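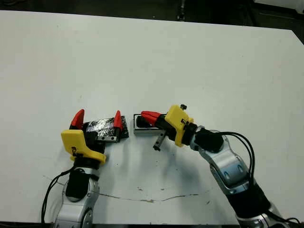
I went to the Sirkar open day expecting free coffee and a sales pitch. I got both, plus a good long look at their two-arm packing bench, so this is my review of that.

The job sounds dull: one arm holds a foil-covered block, a small open box sits on the table between the two, and the block is supposed to end up inside. I stood there way longer than I meant to! The red fingertips have a nice gentle look to them, and the yellow housings make it easy to follow which bit is the hand. 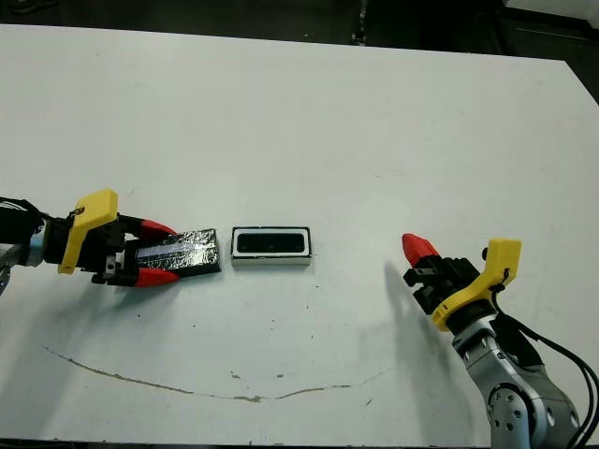 SKETLEY, October

Jennylyn Macapagal ran the demo and was great with questions, even the silly ones (mine). I asked what happens if the block goes in crooked. She said the arms back off and try again, and that they log every miss. I liked that she didn't dodge it.

Now the gripes. It's slow — I could pack a whole lunch in the time it takes to line up one block. The cables loop around outside the arms, and
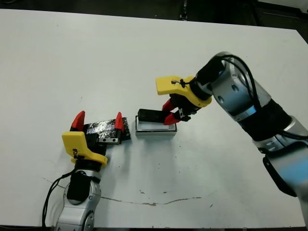 I'd want those tidied before I let my crew anywhere near it. The price sheet had the fingertip set at $48, fine by me, but the yearly support plan is $3,000 and that stung a little. Fernanda Tavares from Prurwood was next to me and thought it was fair for a shop her size. Mine is smaller.

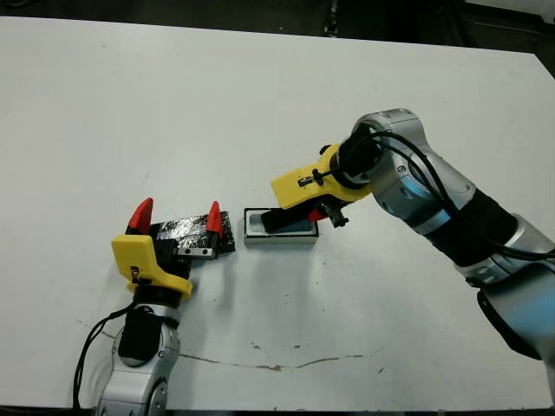 Setup is meant to take one morning, which I'd love to believe. Four stars for the bench, three for the speed, five for the staff. I've put my name down for the trial and will update this if they call.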